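Wistlow Cloths
README for the cloth folding set

What is in here

Wistlow Cloths is a collection of short clips and stills of small household cloths being picked up, spread out, folded and put down again on a table. It was put together at the Tindthorpe workroom in June. Jolene Pryor chose the cloths and wrote the folding instructions. Lejla Dimitrov checked the clips and wrote most of the notes in the notes folder.

There are 95 cloths and 1000 clips. The clips are not spread evenly over the cloths. Kitchen towels have the most and napkins the fewest, so check the counts in cloths.csv before you make a split.

The cloths

Each cloth has an ID, a type, a main color, an edge color and a fabric label. The fabric label comes from the sewn-in tag when there was one. When there was no tag we went by feel and wrote "style" after the name, as in "microfiber-style". Please keep that word if you reuse the labels.

Edge color was added late. The first version of the table had only one color column, and a white towel with a purple overlock hem was listed as plain white. The hem is often the easiest thing to follow when a cloth is bunched up and its corners are folded under or hanging over, so it now has its own column.

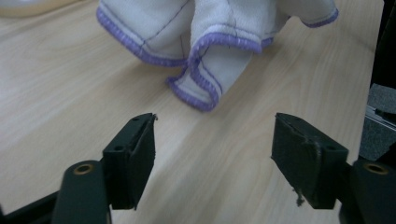
Page last changed: June, by L. Dimitrov

Start positions

A clip starts from one of 5 positions: flat, half folded, rolled, draped or crumpled. Crumpled means the cloth was dropped from hand height and left as it fell. A cloth that landed nearly flat was picked up and dropped again.

Folds

The folding instructions are in folds.txt. There are 6 folds in all, from a single half fold to the thirds-and-thirds fold used for bath towels. Cloths under napkin size only get the first two. A fold counts as finished when the edges line up to within a finger's width. Unfinished ones are kept and marked "partial".

Tables

Most clips use a light wooden table. The rest use a gray one we called Ruddock, after the shop it came from. The table name is in the clip list.

Known problems

Some white cloths are hard to tell apart by ID once they are folded. Go by the clip list and not by eye.

The Turkemari batch was washed halfway through and came out smaller. Sizes in cloths.csv are from before the wash.

A few clips marked "draped" should be "crumpled". Lejla has a list in notes/relabel.txt, and the fixes have not been merged yet.

Use

Free for research and teaching. Please name Wistlow Cloths in anything you publish. Send corrections to Jolene Pryor with the clip ID in the subject line.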